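Adhesives under load

The bond line in a structural adhesive joint is thin, and most of what goes wrong in it starts before any glue is applied. Bianca Mihăilă has tested lap joints at Inader since March, working with aluminum coupons and a two-part epoxy sold under the name Bukex.

Her procedure is plain. Coupons are degreased, abraded, degreased again and bonded within 30 minutes. Those left overnight between abrading and bonding fail at the interface and leave one face bare. Fresh ones tear through the adhesive itself, the failure a designer wants, as the strength is then a property of the glue.

Temperature is the second variable. The same epoxy that holds well on the bench creeps in a joint kept warm under steady load. Mihăilă hangs weights on cured samples for 230 hours and measures the slip at both ends of the overlap, where peel stress is highest. A small fillet of squeezed-out adhesive left at each end lowers that stress. Many shops wipe it off for looks.
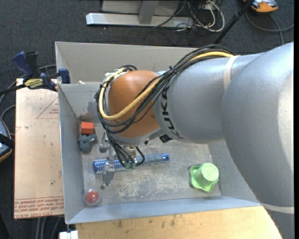
Cables and a yellow line follow the forearm of a KUKA arm above an open grey bin.

Lazăr, which supplies the coupons, now ships them in sealed bags of 3.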